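Gripper pads fraying at the lower edge - what to glue on instead?

Asked by Davina Urquhart, July 22, 2023

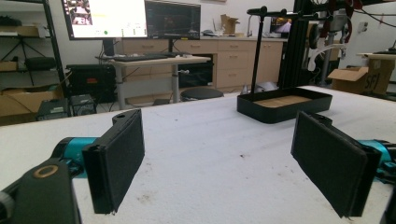
Gripper on the big white table. The fraying is on the right pad, lower edge.

I'm building a hand-held two-finger gripper in a shared workshop. The fingers are flat and the black pads are stuck on with double-sided tape. The surface is fabric-like and grips fine on boxes and wood blocks. The trouble is the edges. I close the fingers on something lying flat, the bottom of the pad drags across the tabletop, and after a while threads start to come out. I've replaced this pair once already, after 900 cycles by my own tally.

I tried trimming the threads with a blade and running super glue along the edge. It went hard and then I had a shiny strip that slipped on everything.

Is there a better pad material, or am I mounting them wrong? I'd like to keep the same finger shape. The brackets are printed and I don't want to redo them unless I have to.

Answer 1 (accepted, 19 votes)

Move the pads up before you change the material. If the pad reaches the tip of the finger it will always be the first thing to touch the table. Cut it 4 mm short at the bottom and let the bare plastic take the rubbing. You lose a little grip on very thin parts, so try it on one finger first.

For material I use plain silicone sheet, 2 mm thick, with no cloth face. It has no weave to come apart. Clean both sides with alcohol, use tape made for silicone (normal tape lets go in a day or two), and clamp it overnight. Mine have gone past 4000 cycles and the edges are dull but whole.

Also check that both fingers reach the table at the same height. If one side wears faster, that bracket is probably sitting low. Put a square next to it and look.

Muammer Ağca

Answer 2 (3 votes)

Bratmont sells a rubber pad sheet with a sticky back, I bought it for a Forent kit. Works ok. Cuts with scissors. It does leave black marks on a white table so keep that in mind.

Comment from Davina Urquhart on Answer 1

Checked with a square and the right bracket is a hair lower than the left. I shimmed it with a washer. Silicone is ordered - I'll cut it short like you said and see how it holds up.

Answer 3 (0 votes)

Have you tried just lifting the gripper a bit more when you close it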